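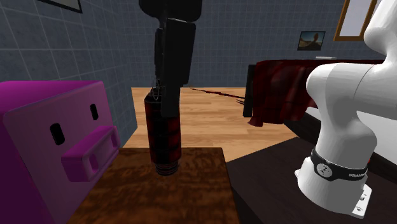

Re: Keypad deadbolt on the side door, codes dropping out

Shona Cartwright wrote:
> We fitted a Kokkinos keypad deadbolt to our side door in June and
> it has started forgetting codes. The master code always works. The
> user codes go one at a time, usually the ones I added last. I have
> changed the batteries twice. Is the lock faulty, or am I
> programming it wrong?
>
> Shona, Fostcombe

Shona,

I had the same trouble with ours in Princombe. Check how you are ending the programming. After the new code you have to press the lock key and wait for the long beep. If you close the cover on the short beep, the code works until the keypad resets, and then it is gone.

To start clean:

1. Take out one battery and leave it out for 15 minutes.
2. Put it back and enter the master code with the door open.
3. Delete all the user codes, including the ones that still work.
4. Add them again, waiting for the long beep each time.

Use at least 5 digits. Mine accepts 4 but I would not trust it on an outside door.

Which batteries did you put in? Rechargeables run at a lower voltage and my keypad did not like them. Plain alkaline has been fine.

If codes still drop out after that, I would ask for a new keypad board. The dealer in Erstead swapped mine without taking the bolt off the door. Keep the old screws, as the new ones were too long for my door.

Amedeo Sala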